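Parts Counter Help Wanted (and maybe a bit of wrenching)
Tresarance Auto Parts, Drorkville
Posted Sun 27 August

Hi! I run Tresarance, the little parts shop out on the Ginau road, and I need a second person at the counter. We sell brakes, exhaust, cooling and a whole lot of hard-to-find trim for older cars and pickups, mostly to people who fix their own stuff on weekends.

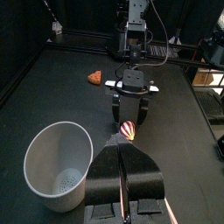
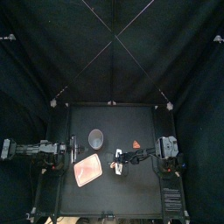
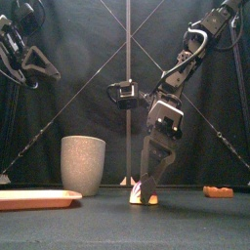 Dark tabletop, three views.

So, the job. You'd be on the phone and at the counter most of the day, looking up part numbers, checking fitment and packing orders for the afternoon pickup. A typical call goes like this: somebody wants front rotors, they're sure of the year, they're not sure of the engine, and they're standing in a parking lot with 2 percent left on their phone. You have to get the right question in fast. If you like that kind of thing you'll have a great time here.

I don't need a certified mechanic. I do need someone who has changed their own brake pads, knows a control arm from a tie rod, and will say "let me check" before guessing. Returns eat me alive (last February was brutal, mostly wrong-side axles) and a careful person pays for themselves pretty quick.

You should be OK lifting boxes. Rotors are heavy, and the top shelf in back is full of exhaust pipe for reasons that made sense to me once. A driver's license is a must, as you'll run deliveries to the garages in town now and then. Computer skills: if you can type and use a search box, you can learn our catalog. It's called Avotiņš, it's old, it's mostly green text, and I love it. Give it a couple of weeks and you will too!

Hours are Tuesday through Saturday, opening to close, with an hour for lunch. Pay depends on experience and we'll talk about it on the first call, so you don't have to sit through an interview to find out. You get parts at cost from day one, plus the use of the lift after closing once I've shown you how it works. There's a $100 boot allowance every year, and after 31 days I add you to the shop's health plan.

To apply, stop by the counter or drop a letter in the box by the door. Skip the fancy resume. Tell me what you drive, what you last fixed on it, and what went wrong while you were fixing it. One page is plenty. If you've worked retail before, put that in too, along with a number where I can reach you after 10 in the morning.

I'd like someone to start as soon as they can. Part-timers, go ahead and write anyway, I could use Saturday help through the winter.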